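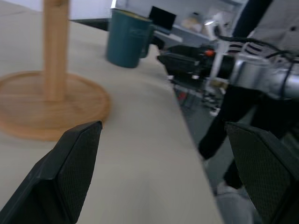
Left wrist cam view, mug tree task, fingers open. Teal mug and second arm on the right.

Arinora mug cell - README

Setup and upkeep notes for the two-arm cell at Kirkberg. Covers the mug tree recordings only. The drawer task has its own file, don't mix the settings.

Status: recording again since November. Both wrist cams OK. Right arm cable routing still not how I want it, see below.

What's in the set

1,448 episodes kept out of 2,357 recorded. Most of the dropped ones are from before the finger pads were changed, grip was slipping on the handles. A smaller batch dropped for bad timestamps. Dropped episodes are still on the Bergate drive under old/, not deleted, please don't train on them.

Each episode folder has:
wrist_left, wrist_right - video
joints.csv - both arms, same clock
grip.csv - finger opening, commanded and measured
notes.txt - often empty, sorry

Start of a session

1. Power the arms before the cameras. Other way round and the left cam comes up with the wrong exposure and stays there.
2. Home both arms. Left first. Right one swings wide on its way home so stand clear of that side of the table.
3. Open and close each gripper a few times by hand command. Listen. Grinding = stop, clean the slides.
4. Check wrist view. Both fingertips should be in the picture with the gripper open. If only one is, the camera bracket has turned, loosen, straighten, retighten.
5. Put the mug tree on the left of the table. Mug anywhere in reach, upright.
6. Run check_clock. Anything other than OK, restart the recorder.

Finger pads

Textured pads on the inner faces. They load up with dust and skin grease and then the mugs slide. Wipe with a damp cloth at the end of the day, no solvent, it lifts the glue. Swap the pads as a pair, never one. After a swap redo the closed position (grip_zero) or the measured opening is off for the whole session. This is what happened to episodes in batch 17, the offset is noted in the batch file but not corrected in grip.csv.

Cables

Right arm: loops over the top need enough slack for full wrist rotation, but not so much that they drop into the work area. Current length is a compromise. Check the ties weekly, they creep toward the joint. If the arm faults in the middle of a rotation look at the cables first, before you go digging in the driver logs.
Left arm: fine, leave it.

Known problems

- Motion blur on the wrist cams in fast moves. Shorter exposure helps but the room lights then flicker. Left as is.
- Mug tree shifts when bumped. We don't tape it down, the tree position is meant to vary.
- People and desk stuff show up in the backgrond. Not masked.
- Eide calibration script writes degrees, everything else here is radians. Converted on load, but if you read the raw calib file yourself watch out.
- 3 episodes have no right arm video at all. Listed in missing.txt.

To do

Reroute right arm cables. Spare camera bracket. Write up the gripper slide cleaning propery, with the screw sizes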